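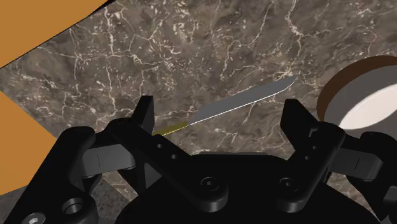

GRANTEE UPDATES | COMMUNITY FOOD

Hayes Community Kitchen: progress report to the Tristico Fund, fall term

Prepared by Salamatu Yakubu, program coordinator

Dear Lorna and everyone at Tristico,

Thank you, first of all, for your patience over the summer while we got the lease for the Hayes building signed. It took a good deal longer than any of us wanted (the landlord changed lawyers halfway through, and then changed back), but the keys came in September and we have been cooking ever since. I am so pleased to be writing to you with real classes to talk about!

Enrollment

We told you in the application that we hoped to enroll 24 adults in the evening cooking course. We closed the list at 27, and there is a short waiting list for the spring. Most people heard about us through the school newsletter or the clinic on Uken Street, and a good many came because a neighbor dragged them along. Three learners have left so far, two for new jobs with evening shifts and one because of a move out of state. We are in touch with all of them and they know the door is open.

What we have been teaching

Kekeli Darko leads the course and has kept to the outline we sent you, with one change. We had set aside a single evening for knife skills and ended up giving it three. People arrived with habits they had picked up over many years, and it seemed a shame to rush them past the claw grip and straight on to soups. Kekeli now starts every class with ten quiet minutes of chopping, and the learners grumble about it and then ask for more onions.

After knives we moved on to beans, rice and lentils, then to stretching one chicken over several meals, and most recently to reading a grocery flyer and planning a week around it. The planning evening was the liveliest so far – there was a long and very friendly argument about whether frozen spinach counts.
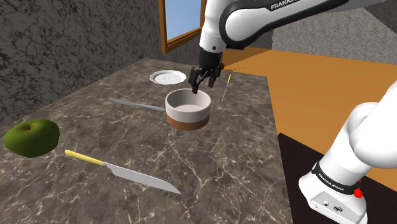
Apple, knives, bowl and plate on the counter.

Budget

Spending is close to plan. The one item that ran over was the plumbing, where the second sink needed a new drain line and cost us $700 more than the quote. Nkrumah Addo found most of that by buying our stockpots secondhand from a restaurant that was closing, and the rest came out of the printing line. We have not touched the child care money except for child care, as we promised. The full spreadsheet is attached.

What has been hard

Attendance dips when the weather turns, and the last bus to Troratitz leaves before class is over. Wissam Yammine has been talking with the transit office about it. In the meantime we have trimmed class to 90 minutes and start a little earlier, at 5:30, which suits the parents but is a squeeze for anyone coming straight from work. I would love to hear how your other grantees have handled this.

Next term

We plan to run the evening course again, add a Saturday session for teenagers, and finish the recipe booklet, which is drafted and waiting on two translations. You would be very welcome at the end-of-term supper – please come hungry, and let me know if anyone in your party doesn't eat peanuts.

With warm thanks,
Salamatu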